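Collecting demos for bathroom tasks – how many before I lose my mind?
Forum: Learning from Demonstration > Data Collection
Page 1 of 1

brinepump
Saturday, March 31, 2018

I have a degree. My mother tells people I work in artificial intelligence. What I do is raise and lower toilet seats.

The task is "seat up, seat down" with hand-held grippers, two hands, no robot attached. The plan is to train on the human demos and run the policy on the real arms in November. We are at 600 keepers and the project lead, who goes by Marit Holmgren on the paperwork and by other names after five o'clock, wants 3119. I have asked where that number came from. It came from a spreadsheet.

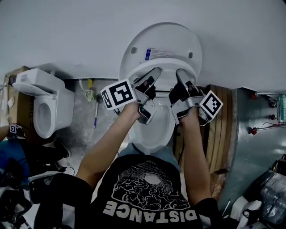
My question is whether more of the same is worth anything. I do 50 in a row, then I swap off, and by the end of a batch I'm so smooth I could do it asleep. Every demo looks like the one before it. Should I be mixing in sloppy ones on purpose? Different grip points? Standing somewhere else? The spreadsheet has no column for any of this.

castari_fan_club

Smooth is fine. Smooth and identical is the problem. If the hands always come in along the same path, your policy learns the path and has no opinion about the seat. Then somebody parks the robot a hand's width to the left and it closes confidently on air.

We did cabinet doors last year. Our first batch was lovely to watch and useless. The second batch was done by three people of very different heights who didn't talk to each other, and that one trained.

dulcet_tone

Disagree with the "sloppy on purpose" part before anyone runs with it. There is a difference between varied and bad. Vary where you start and how you approach. Don't fake mistakes. People are terrible at faking mistakes, they do this theatrical little miss and then correct it in a way no real miss ever gets corrected. The model picks up the theater.

If you want recoveries, have someone else nudge the seat while you're going for it. Then the recovery is real and so is the swearing.

brinepump

The swearing is already real.

OK, varied starts I can do. Next question then. The lid is white, the seat is white, the bowl is white and the wall behind it is white. I scrubbed through some of the clips from the gripper cameras last night, and even I had to stop and think about where the seat ends and the bowl begins, and I've been handling the thing all week.

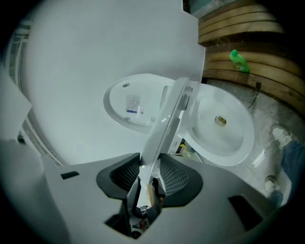 Marit says depth will sort it out. We are not recording depth. I raised this and was told it was a good point.

Mathew_K

White on shiny white is miserable but it isn't hopeless. The edges do show up when you're close. What kills you is exposure. If there's a window anywhere near, lock the exposure before each batch or you'll get a morning dataset and an afternoon dataset that don't know each other.

Also, wide lenses bend everything toward the edges of the picture, so a seat out there looks nothing like a seat in the middle. Get some starts where it's well off to one side.

castari_fan_club

Or stick some colored tape on the seat and be done by Tuesday.

dulcet_tone

And then ship a robot that can only lift toilet seats with tape on them. Very good. Please never come near my project.

castari_fan_club

I meant for debugging. Train once with tape, once without. If the tape one works and the plain one doesn't, you know it's the seeing and not the doing. Costs one afternoon and saves a month of arguing, which I realize is this forum's main export.

dulcet_tone

Fine. For debugging, fine.

old_cestura_user

Nobody has answered the first question. We ran a two-handed lift on a Brosirov arm and our curve went flat well short of what we'd planned for. Train on 101, train on all 600, put them next to each other. If the second is hardly better, another couple thousand from the same spot won't help, and you can show that to whoever owns the spreadsheet. If it's a lot better, well, sorry about your knees.

Then change the fixture. Another lid with a stiffer hinge will teach it more than another week with the one you've got.

brinepump

Doing the 101 versus 600 run tonight. I'll lock the exposure first thing on the next batch and I've asked for somebody taller.

Re: stiffer hinge, I forwarded that to Marit. She has added a column.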